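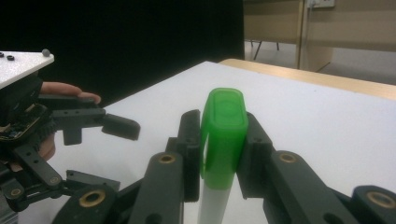
May 12, 2020

Marker day. I have been putting this off since the winter, and Gil-soo finally got tired of writing his labels with a pen that gave up halfway through every word, so we went through the whole lot this morning on the white table and I am writing down what we decided before I forget it.

First, the greens. Green has become the color for "checked and ready to use," and I would like it to stay that way, please, even when the green one is the only marker you can find and you are in a hurry. I know how it happens, I have done it myself (the shelf list by the sink has a whole paragraph in green that means nothing at all). Black is for names and dates on tubs, blue is for anything going back to stores, red is for "ask first." If you need to scribble on a cardboard box that is going out to recycling, use a pencil, they're in the coffee tin.

The test was the same for all of them. Cap off, write the word Hulix on a piece of masking tape, then a line along a strip of the glossy label stock, then cap back on and listen for the click. Deolinda pointed out that the tape is very forgiving and the glossy stock is where you find out what you've got, and she was right. Several that looked perfectly respectable on tape skipped badly on the glossy. Those have gone into the jar marked TAPE ONLY and they can live out their days there.

The Kelell ones did better than I expected given how long they had been in the drawer. The Dritero ones write beautifully, dark and even, but the caps are a nuisance. They feel closed before they are closed, and you have to give them a second push. I put 2 of those aside to see if they come back after a night lying flat, which my old supervisor swore by and which I have never once tested properly. Will look tomorrow and write it here either way.

Rub test on the glossy strips: wrote on each, waited 8 minutes by the kitchen timer, then rubbed with a dry thumb, then a damp cloth. Dry thumb was fine for everything. Damp cloth took the blue off almost completely, which explains the tub of mystery washers that went back to stores in March with a lovely clean label and no words on it. Sorry again to whoever had to sort those. Until we have a better blue, please put a bit of clear tape over the writing.

Storage. We have been standing them up in mugs because it looks cheerful and you can see the colors, but with the caps at the top the ink all settles away from the tip, or so Gil-soo maintains, and I have no evidence against him. New arrangement is flat in the shallow drawer, colors together, caps all facing left. I have lined it with a piece of the gray foam so they don't roll every time someone opens it with enthusiasm. One of each color can stay out on the table during the day and goes back in at night.

Labels: the roll of small ones had 300 on it when we opened it and there are 237 left, so we're fine well into June even with me making mistakes. Deolinda will add a roll to the next Verbruggen order along with black and blue refills, if they still do the refills. She'll ask them whether there's a blue that survives a wet cloth.

Still to do: relabel the top two shelves, find the good scissors, wipe the old green writing off the shelf list and do it again in black.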